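The Fruit on the Table

Karlijn Baert stopped using a fruit bowl in September, after throwing out another peach that had gone soft underneath while looking perfectly good on top. The bowl was a wedding present, deep and heavy, and it now holds keys. The fruit went into an open plastic basket from the laundry shelf at Zanik, and it has stayed in one like it ever since.

"I was buying fruit every week and eating maybe two thirds of it," she says. "The rest I found."

Baert teaches a short evening course on running a small kitchen at Plandon, a community center that also has a tool library and a sewing room. Fruit gets one full session out of six. When she first proposed it, the center's program manager, Wilma Groen, asked whether there was really two hours' worth to say about apples and bananas. The session now fills up before the one on knives.

Most of what Baert teaches comes down to air and order. A solid bowl keeps fruit piled up against itself, and the pieces at the bottom carry the weight of everything else. Air doesn't move down there, and you can't see what is happening. A basket with open sides lets you look in from the side as well as from the top. A soft spot or a split grape gets noticed the day it happens.

The basket should be wide and fairly shallow. If it is deep, don't fill it. Hard fruit goes in first and toward the corners, so apples and oranges make a kind of wall. Peaches and nectarines, if they are ripe, go against the side where nothing will roll onto them. Grapes fill the middle. Bananas go on last, across the top, and come off first when someone reaches for something else. 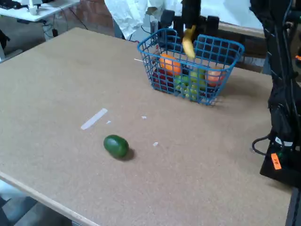

Avocados are a case of their own. Baert leaves them out until they give a little near the stem end, then moves them to the refrigerator, where they hold for a few days. If you want one to soften faster, put it in a paper bag with an apple or a banana. Those fruits give off ethylene, the gas that pushes ripening along, and a bag keeps it close. The same gas is the reason some households never seem to have a firm banana and a firm avocado in the same week.

Grapes are the other exception. They don't ripen any further once they are picked, and on a warm counter they wrinkle quickly. Baert puts out only as many as her family will eat that day and keeps the rest cold and unwashed. Washing happens right before eating. She is strict about this with berries as well.

Citrus is forgiving. An orange will sit out for a week or so without complaint, and longer in the refrigerator drawer. Apples last much longer cold than they do at room temperature, so the basket gets three or four and the bag goes in the drawer.

Not everyone who takes the course agrees with all of it. Selim Dağdelen, who cooks for a household of five, hangs his bananas from a cup hook under a cabinet and says they bruise less that way. Baert has no quarrel with the hook. Her own kitchen doesn't have the cabinet for it.

Bram Claeys kept a list last fall. For 70 days he wrote down every piece of fruit that came into his apartment and every piece that went into the compost. He did the first half with his old ceramic bowl and the second half with a wire basket. He threw away less in the second half, though he points out that he was also paying more attention by then, and that he had quit buying pears.

"The pears were never going to work," he says. "They're ready at three in the morning and finished by breakfast."

Plastic baskets have one practical advantage over wire or wicker – they can go in the sink. Juice from a split fruit dries in the corners and draws fruit flies, and wicker is hard to get clean once that has happened. Baert washes hers with dish soap on shopping day, while it is empty, and lets it dry on the rack. She wipes the table under it as well. An open basket lets drips through, and on an unfinished board they leave a mark. A folded dish towel underneath takes care of most of it, and it keeps a slick base from sliding.

She keeps the basket away from the stove and out of direct sun, at the end of the table where people walk past. Her children eat more fruit when it is there than they did when the bowl stood on top of the refrigerator. The next course at Plandon has 3 places left, and the fruit session comes second.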